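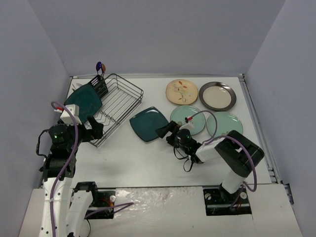

Tamás Jakab wrote in to say that his square plates will not stay up in a wire rack: they lean for a moment, slide along the wires and end up flat on top of one another. He asked whether the rack was at fault or the order of loading. In most cases it is the order. The method below covers a mixed set of round and square plates in a plain wire basket rack with a cutlery holder on the rim.

Before you start

Wash everything first, or at least all of the plates. Loading straight from the bowl, piece by piece, is what fills a rack badly, as each plate takes the nearest gap and the awkward ones come last. Lay the washed plates out on the worktop beside the rack, one deep where there is room, and sort them by shape. A slight overlap does no harm. A stack traps water between the plates and hides what you still have to place.

Set the rack so that you can reach both ends without leaning over it. It need not be square to the wall. With the Urnerell and Whitlock patterns, and most other baskets with a raised rim, a slight angle makes the far end easier to reach.

Step 1. Fit the cutlery holder

Clip the holder to a back corner before any plate goes in. Fitted later, it tends to foul the rim of the last plate. Put the cutlery in with handles up. If the holder has slots, keep to one piece per slot until every slot is in use.

Step 2. Place the first square plate

Start at one end. Stand the plate on its edge, with the lower edge down between two wires, and tilt it back until it rests against the end of the basket. The eating surface faces inwards, towards the plates that will follow. A square plate has a straight lower edge and will slide if it is set upright with nothing behind it, which I take to be the fault Tamás describes. It may stick out past the side of the rack. Leave it so, provided the lower edge is inside the basket.

Step 3. Place the remaining square plates

Put the second square plate in front of the first, at the same tilt, leaving at least 2 cm between the faces. If the wires are closer together than that, skip one gap. Check that the raised rims do not touch at the top corners. Where they do, move the front plate forward by one wire.

Step 4. Place the round plates

Work away from the square plates, largest first. Round plates drop a little between the wires and hold themselves, so they can stand nearer to upright. Keep matching plates together. Two of the same size will nest neatly at an even gap, whereas a small plate between two large ones leans on whichever is nearer and stays wet on that side.

Patterned plates go in like the rest. I put mine towards the front, where they are less likely to be knocked by the cutlery — a matter of habit, and the Pladon leaflet gives a different order.

Step 5. Check the load

Press lightly on the rim of each plate. None should shift. If one moves, lift it out and reset it at a greater tilt. Do not wedge it with a cup.

Drying and unloading

In my kitchen in Dravidstead a full rack takes roughly 60 minutes with the window open, longer in winter. Unload from the front, round plates first, and take the square ones out last. Wipe the lower edges before stacking, as water collects there.

If the rack is too short for the whole set, do it in two loads. The square plates should go in the first.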